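Kitchen arm build: getting a reliable grip on a bowl
Home Builds > Manipulation

jemeta_bench
Hello all. I promised an update on my kitchen arm. The task is simple to say: pick a piece of toy fruit from the light blue plate, put it in the black bowl on the bamboo board, go back to home position. I teach it by hand with the Rewi controller and then let it replay. Out of 30 replays last night, the fruit part was fine, but when I ask it to move the bowl itself it misses the rim.

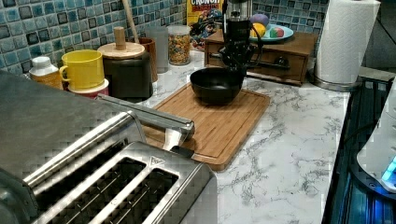 What I have tried so far

Slower approach, down to 5 cm per second. Softer closing force. A new wrist calibration, two times. The fingers still arrive a little behind the place I taught. With the fingers open wide it looks good to my eye, but then one finger touches the rim first and the bowl turns on the board.
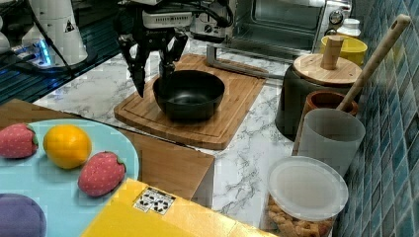 Rasimer: I would stop replaying positions. A round bowl on a smooth board will never be in the same place twice. You need vision for this, even a cheap camera and a simple circle fit.

jemeta_bench
I respect this, but I disagree a little. First I want to know that the arm goes where I send it. If I add vision now, I will have two problems and I cannot separate them. Also my cables pull on the wrist when it turns. I think this is part of the error – the loop over the gripper is stiff. You can see the loop from overhead, next to the clamped wooden board where the plate stands.
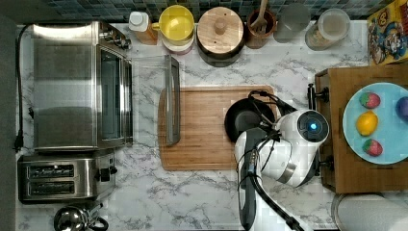 Myung-ja Cheon: Cable drag gave me 2 mm at the fingertips on my Atel arm. Tie the bundle at the elbow and leave it free at the wrist. And check your base bolts before you blame the software.

Rasimer: Two millimetres does not turn a bowl. Sorry, I still say vision.

jemeta_bench
Thank you both. I tied the cables as Myung-ja wrote and tightened the base, it had a small play. I also put the start pose further back, so that the toaster and the long metal bar are not in the way of the path to the board. 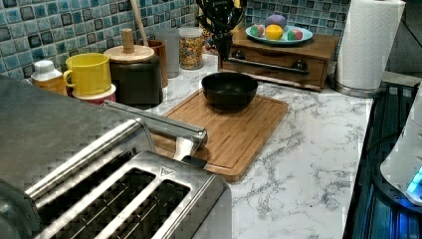

The next test is 30 replays again with the same speed, and I will write down the error for each one. If the miss is still random after this, Rasimer wins and I order a camera in June. Does anybody have a finger pad file for thin rims? Mine are too flat.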